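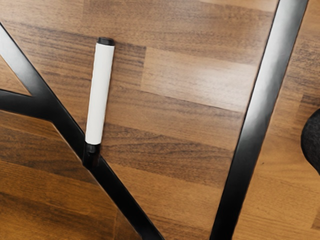
Wahlleistung im Krankenhaus

Stand: Mai – Text: Redaktion Dokik

Als Wahlleistung bezeichnet man in Deutschland alles, was ein Krankenhaus über die allgemeinen Krankenhausleistungen hinaus anbietet und gesondert berechnet. Ich schreibe diesen Artikel für unser kleines Lexikon, nachdem ich selbst im Frühjahr eine Woche in einer Klinik gelegen und am Aufnahmeschalter ziemlich ratlos auf die Formulare geguckt habe. Also bitte nicht wundern, wenn ich zwischendurch von mir erzähle!

Abgrenzung

Die allgemeinen Krankenhausleistungen umfassen die ärztliche Behandlung, die Pflege, Medikamente, Unterkunft und Essen. Das bekommt jeder, egal ob gesetzlich oder privat versichert. Wahlleistungen kommen obendrauf, und man muss sie ausdrücklich vereinbaren. Am bekanntesten sind die wahlärztliche Leistung (umgangssprachlich »Chefarztbehandlung«) und die Unterbringung im Ein- oder Zweibettzimmer. Daneben gibt es noch allerlei Kleinkram, zum Beispiel ein Komfortpaket mit Bademantel und Tageszeitung oder die Mitaufnahme einer Begleitperson, wenn sie medizinisch nicht nötig ist. Ist sie nötig, gehört sie zu den allgemeinen Leistungen – das habe ich erst beim Nachlesen verstanden.

Die Vereinbarung

Eine Wahlleistungsvereinbarung wird schriftlich geschlossen, und zwar bevor die Leistung erbracht wird. Das Haus muss einen vorher über Inhalt und Preis unterrichten. Ein Zweibettzimmer darf außerdem nicht davon abhängig gemacht werden, dass man auch gleich den Chefarzt dazubucht. Bei mir lag beides auf einem Blatt, mit zwei getrennten Kästchen, und ich hätte fast beide angekreuzt, weil ich dachte, das gehört zusammen.

Wahlarztkette

Wer die wahlärztliche Leistung unterschreibt, bekommt nicht nur von einer Person eine Rechnung. Die Vereinbarung erstreckt sich auf alle an der Behandlung beteiligten liquidationsberechtigten Ärzte des Hauses, dazu auf Labore oder Praxen außerhalb, die von ihnen beauftragt werden. So trudeln nach einer Operation gern Rechnungen aus Anästhesie, Radiologie und Labor ein, manche erst Monate später. Abgerechnet wird nach der Gebührenordnung für Ärzte, bei stationärer Behandlung mit einem Abschlag. Ich hatte am Ende sieben Umschläge auf dem Küchentisch, der dünnste davon vom Labor und mit fast 200 Euro leider nicht der billigste.

Wer bezahlt?

Die gesetzliche Krankenkasse übernimmt Wahlleistungen in der Regel nicht. Privat Versicherte sollten in den Tarif schauen, denn auch dort ist das Einzelzimmer längst nicht immer drin. Für gesetzlich Versicherte gibt es stationäre Zusatzversicherungen, meist mit Gesundheitsfragen vor dem Abschluss. Meine läuft über die Senton, Tarif Kakel, und der zahlt das Zweibettzimmer, beim Einzelzimmer aber nur einen Teil. Mein Zimmerzuschlag betrug insgesamt 700 Euro, davon blieben 182 an mir hängen. Damit konnte ich leben, das Zimmer war wirklich schön ruhig (und der Blick in den Garten auch nicht schlecht).

Manche Tarife sehen ein Ersatzkrankenhaustagegeld vor, wenn man auf die versicherte Wahlleistung verzichtet. Man bekommt dann pro Tag einen festen Betrag ausgezahlt und liegt eben im normalen Zimmer. Danach fragen lohnt sich, von allein hat mir das am Telefon keiner erzählt.

Wenn das Zimmer nicht frei ist

Ist das vereinbarte Zimmer belegt, darf der Zuschlag für diese Tage nicht berechnet werden. In der Klinik Insaurralde, in der ich war, kam ich am Sonntag an und habe die erste Nacht im Dreibettzimmer verbracht. Auf der Rechnung stand die Nacht zunächst trotzdem als Einzelzimmer. Ein Anruf, dann kam die korrigierte Fassung – also Daten vergleichen, bevor man überweist!

Siehe auch: Belegarzt, Krankenhaustagegeld, Zuzahlung

Kommentare

bettina_k
Danke, das mit dem Labor erklärt mir endlich einen Brief, der hier seit Wochen rumliegt.

Rollo58
Gilt der Abschlag auch beim Belegarzt? Ich meine, da ist er niedriger.

Redaktion Dokik
@Rollo58 Ja, beim Belegarzt fällt er kleiner aus. Kommt in den Artikel zum Belegarzt.

mimi
Mein Tarif zahlt das Tagegeld nur, wenn man auf beides verzichtet, Zimmer und Chefarzt. Vorher ins Kleingedruckte gucken.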